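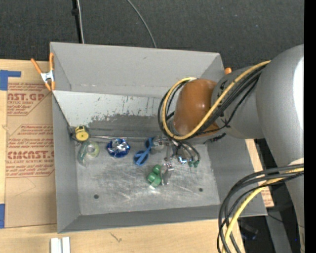

Progress Report: Evaluation of the Urnotis Bin-Picking Kit
Submitted to the Pliltau Fund for Small Manufacturers
Reporting period: second quarter, ending in June

1. Purpose of the grant

The grant allows Amrani to test the Urnotis kit, supplied by Preltier, before any member workshop commits to buying it. The kit consists of a gripper, its hoses and fittings, and software that plans each pick from a mixed bin. Amrani supplied the arm, the table and the metal bin.

2. Work completed

Installation and safety checks were finished in April. Trials with mixed household and workshop items began in May and are continuing. The test set includes a tape measure, a roll of clear tape, a crumpled foil item and several small objects with shiny or transparent surfaces. These were selected in consultation with member workshops, whose own stock is seldom uniform.

A total of 300 picks have been logged to date. Each entry records the item, the number of attempts and the reason for any failure.

3. Findings to date

Results on matte items are good. The kit lifted the tape measure in 95 percent of attempts, in line with the target agreed with the Fund. Clear and reflective items remain below target. The scratched metal floor of the bin returns bright reflections, and the software at times proposes a grasp where there is no object. Preltier has acknowledged the fault and issued one software update, which reduced the number of false grasps but did not remove them.

Items lying close to the bin walls also take longer. The sloping sides limit the angles from which the gripper can approach.

Cable routing needs attention. The manual shows a single path along the arm, and the loop near the gripper had to be lengthened twice during setup. We have asked Preltier to revise that page.

4. Budget and schedule

Spending is within the approved amount. The project is 2 weeks behind schedule owing to late delivery of replacement hoses. No extension is requested at this stage.

5. Next period

Trials in July will repeat the reflective items with a matte liner on the bin floor. We will also run a set of 10 long sessions to assess wear on the gripper. A draft recommendation on purchase will accompany the next report, together with the full pick log.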